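4.2 What the sidewalk rules ask for, and what can be checked

Most of the operating rules we reviewed were written by people who had met a delivery robot once, at a trade show, on carpet. The text shows it. Desach requires that a robot "yield to pedestrians at all times," a sentence we admire for its confidence. It does not say how far away a pedestrian has to be before yielding starts, or whether a robot following someone down the block is yielding, tailing, or simply going the same way. Larker sets a following distance of 10 feet and says nothing about what to do when the person stops to tie a shoe.

To find out which rules could be tested at all, we took the 39 clauses from the Desach and Larker codes and tried to turn each one into a pass or fail check in simulation. We managed 34. The other five used the word "courteous" or a close relative of it, and we left them for a braver team.

Each check was run in the Bergmann street set, a rendered downtown block with a sidewalk, a road, one or more walkers and the usual street furniture. Figure 3 gives a starting view from one of the following-distance runs. 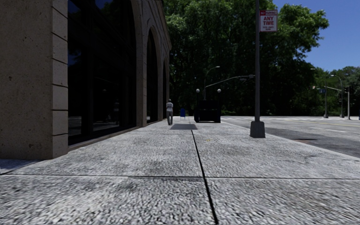
Figure 3. Starting view, following-distance check, single walker.

Clauses about following distance turned out to be the easiest to score and the hardest to agree on. Larker measures from the front bumper to the pedestrian's nearest heel. Desach doesn't measure, but a footnote suggests that the robot should keep to the side of the walkway nearer the curb when passing. With one person walking away close to the building line, as in Figure 3, that advice looks sensible, right up to the tall pole on its square concrete base at the curb side. A planner that hugs the curb must then swing back toward the walker to get around it. Our planner did so in all 400 runs of this check, and on each pass it broke either the Desach footnote or the Larker distance, depending on which one we had told it to care about.

We don't think the fix is a longer footnote. A usable rule would name a minimum side gap, say where it is measured from, and state which requirement wins when a fixed object makes both impossible. The Hindach draft comes closest. It ranks its clauses in order and lets the robot stop and wait when nothing else fits — a choice neither of the other codes mentions, though it costs only time. Its one weak spot is that it never says how long a robot may stand there. We used the timeout already set in our planner and report the results under that setting.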